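Skova Statutes Service: Customary and Local Law

The Skova service gives law libraries access to 2,000 enactments, by-laws and recorded customs, each with its date of adoption and later amendments.

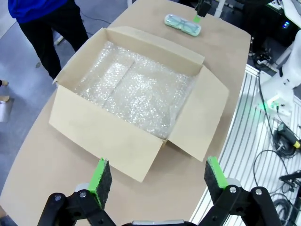

Repealed provisions are kept in full -- a point of value to those tracing title or water rights. The Hirose index is included.
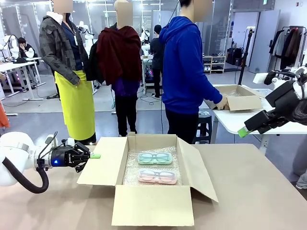 Annual licence: 1,190 per library, for up to five readers. Vekex subscribers may transfer at renewal in April. Printed volumes 1 to 9 are sold separately by Pudo.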